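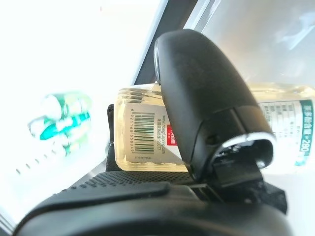
What does a packing bench need people for once there's a mechanical hand on it? Mostly to stand beside it and put right what it gets wrong, as far as I can tell after a fortnight.

Diary > Work > The bench

03/05/2021

Another day with the Womik. Triin still calls it "the new starter" and I still don't find it funny. It did the tea bottles this morning, the square ones first, and Justinas stood with the clipboard writing down every one it fumbled. He used to pack 200 an hour without looking. Now he is paid the same to watch something slower, and he went home with a headache from staring.

Management's line is that we'll all be "moved up". Up to what? I asked Qiuyue, who sat in on the Vudetti meeting, and she said the slide had an arrow on it and no job titles. There are 31 of us on this floor. I'd like to see the arrow with names on.
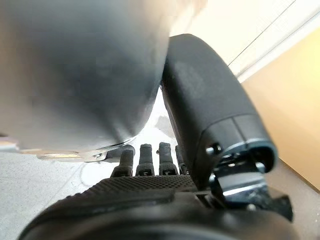 I will give it this much, my wrists have stopped aching. Two years of twisting and lifting and I'd stopped noticing until it went. Kaja says the same about her shoulder. But she misses the talk. You can chat while you pack, your hands know what to do. You can't chat while you're minding a machine, you've got to have an eye on it all the time, so the room has gone quiet and the radio's off as well.

They want 400 an hour out of it by November. Asanka thinks they'll get there and then cut the late shift. I said they'll not get there, and cut the late shift anyway. We have a packet of biscuits riding on it.

Must ring the dentist. Swapped my early with Triin, so can lie in tomorrow.

2 comments | 31 shares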